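Shared Workspaces Forum
Leases and Deposits

Landlord wants to keep part of our deposit for repainting. What counts as normal wear?
Posted by Altex Office Desk, Friday, April 8, 2022

Our organization is leaving a rented suite at the end of May after a tenancy of four years. The landlord's agent has informed us in writing that $322 will be withheld from the security deposit for repainting two interior walls. The lease states that the premises must be returned "in good condition, normal wear excepted," and it does not define the term. The walls have slight scuffing near the door and a few small holes where a notice board was mounted. No move-in inspection report was signed by either party. We would like to know whether the charge is one we should accept, and what form a written objection should take.

Fiachra Hayes

The first document to consult is the lease itself, including any schedule or rider attached to it. Commercial leases are generally enforced as written, and the tenant protections that apply to homes often do not extend to office space. If a rider requires repainting at the end of the term, the charge may well stand.

Where the lease is silent, light scuffing and fading are usually regarded as normal wear. Holes left by mounted fixtures are less certain – many landlords treat small nail holes as wear and larger anchor holes as damage.
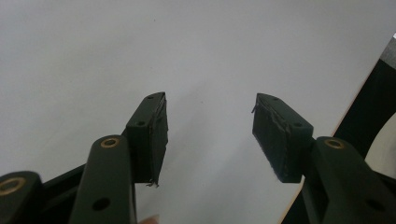 The age of the existing paint should also be taken into account. If the walls had not been painted for several years before your tenancy began, a charge for the full cost of new paint is difficult to justify. Request the date of the last repainting and an itemized estimate showing labor and materials separately.

Your objection should be sent by a method that provides proof of delivery. State the amount in dispute, quote the relevant clause, and ask for a reply within 15 days. Keep copies of all correspondence.

Prins Tenancy Services

We agree with the above in general. Please note that rules differ by state, and a local attorney or tenant association should be consulted before any claim is filed. You may also ask whether the landlord would permit you to fill the holes yourselves before the keys are returned. This was allowed in our own case and the charge was reduced to $34.

felo_admin

Just patch it and paint it. A gallon is cheaper than arguing. Match the color first though.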